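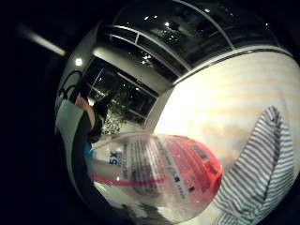

7 min read

Visit report: Molwood survey processing office, Jundville

Molwood opened its Jundville office to users of its business conditions survey on February 26, 2022. The office collects and edits the quarterly returns; the index itself is compiled there and released from the head office. I attended as a subscriber. My employer uses the credit and payment questions as an input to its customer limits, and we had a list of queries left over from the November release.

The program had an introduction by Ziad Farah, who runs the panel, then a walk through collection and editing, a session on weighting and seasonal adjustment, and open questions. Slides were not handed out. Figures below are from my notes and were read back to the presenters where I was unsure of them.

The panel

The panel stands at 2,182 firms. A firm is recruited at the level of the reporting unit, so a group with separate accounts for its trading companies can appear more than once. Farah was asked whether this gives large groups a double voice. His answer was that each return is weighted by the payroll of its own unit, and that group finance departments are discouraged from answering for units they do not keep books for. Some still do. Returns that arrive from the same sender with the same pattern of answers are flagged, and an editor calls.

The target respondent is the person who signs off the monthly accounts. In bigger firms that is the CFO or the controller. In small ones it is often the owner, and in a fair number of cases an outside bookkeeper. Molwood records the role on each return but does not publish a breakdown by role. I asked for one. Farah said it had been tabulated internally and that bookkeepers choose "no change" more often than owners do, mostly on the forward-looking questions. He would not give the size of the gap.

Firms are rotated out after a fixed term unless they are the only unit in their cell. Replacements are drawn from the business register by industry and size. New firms answer for one quarter before their returns count. This trial quarter is meant to catch people who read the questions backward, a problem mainly with the item on days sales outstanding, where a rise is bad news and the form scores it as a minus.

Collection

The form goes out in the middle of the second month of the quarter and closes at the end of the third week after that. Most returns come through the web form. Paper is still accepted and is keyed twice by different people, with mismatches sent to a third. Phone collection is used only for the chase.

Huệ Thái supervises the chase. The calling list is ordered by expected contribution to the variance of the headline index, not by how late the firm is. A large manufacturer one day overdue is called before a small retailer two weeks overdue. The list is rebuilt each morning. Callers work from a script that repeats the written questions word for word, and they are not allowed to explain what "business situation" means. If the respondent asks, the caller reads the definition from the back of the form.

We were shown a test version of the calling screen with made-up firms. It holds the last four answers to each question, but these stay hidden until the current answer has been entered. Thái said an earlier version displayed them from the start, and respondents who were told their last answer tended to repeat it. The change took effect with the same release as a new web form, so the two effects on the series cannot be separated. There is a break marker in the published tables at that point. I had assumed it referred to an industry reclassification, and I was not the only one in the room.

Editing

There are two kinds of check. Hard checks stop the form: a missing answer to a core question, a payroll of zero, a percentage above the allowed range. Soft checks let it through and put it in a queue. The usual soft check is a contradiction between questions, for example orders down, output up, and stocks of finished goods down. That can be true for a firm working off a backlog, so an editor looks at the backlog question before calling.

The editors do not change a qualitative answer without speaking to the respondent. Quantitative answers can be corrected without a call when the error is a unit error, meaning dollars entered in the field for thousands. Every change is logged with the old value.

Imputation is used for payroll only. A missing opinion is left missing, and the balance is computed over those who answered. One visitor objected that firms in trouble are less likely to reply and that the index must then read high in bad quarters. Thái agreed that the risk exists. Late returns are compared with on-time returns after each close, and late firms have been somewhat more negative. They are included in the revised figure, which is the reason the revised figure is more often below the first one than above it. This is worth knowing for anybody who works from the first release, as we do.

Weighting and adjustment

Lucian Vasiliu took this part. The balance for each question is the weighted share of "up" less the weighted share of "down." Cells are industry by size, and cell results are combined with value-added weights that are updated once a year. The headline is the simple average of three balances: present situation, expected situation, and orders.

He spent some time on what the balance does not measure. It counts firms by direction. A quarter in which most firms report a small rise scores higher than one in which a minority report a very large rise, whatever happens to total output. Comparing the level of the balance with a growth rate is therefore a matter of fitting, and the fit has to be redone when the mix of firms shifts.

Seasonal adjustment is done at the level of the individual question and the results are then combined. The alternative, adjusting the headline directly, is run as a control. Differences between the two are reviewed before release. Vasiliu reported that the hard case has been the expectations question in construction, where the seasonal pattern moved after the form's wording was changed from "the coming months" to "the next quarter."

Outliers in the last several quarters are handled by dummy variables set by hand. The list is kept in a methods file available to subscribers on request. I have since requested it.

Firms outside the main panel

Madhu Shakya described a separate add-on sample of 400 importers, sponsored by the trade finance company Trosgate. It uses the same form with an extra page on freight, letters of credit, and currency cover. The add-on does not feed the headline. Its results go to the sponsor first and to subscribers 2 weeks later. Shakya confirmed that the sponsor sees cell totals only and has no access to returns.

The extra page has had a lower completion rate than the main form. The hedging question is the weak point: respondents with no foreign currency exposure leave it empty instead of ticking "not applicable," and the two cannot be told apart afterward. A filter question will be placed ahead of it.

Software

Collection and editing run on a system called Đồng, built in house. Châu Đỗ maintains it. Returns, edits, and call notes sit in one database; weighting and adjustment are done in scripts that read a frozen copy taken at close. Each release can be rebuilt from its frozen copy. Đỗ ran an old quarter for us and the balances matched the published table to the last digit shown.

Subscribers can load series through a download page, and a machine interface is in test. Series codes will stay as they are. Revisions will be served as separate vintages, so that a model can be tested on the numbers that were available at the time. We currently save each release by hand, and our own archive has a gap, which Đỗ offered to fill.

Points to follow up

Methods file with outlier dummies: requested, not yet received.

First-release versus revised balances for the payment question: Vasiliu will send the table. Until then our limits model should carry no adjustment for late returns.

Breakdown by respondent role: declined for now. Farah will raise it at the next subscriber meeting.

Break marker in the tables: our internal note gives the wrong cause and needs correcting.

Test access to the machine interface: our application has gone to Đỗ, with a reply expected before the next close.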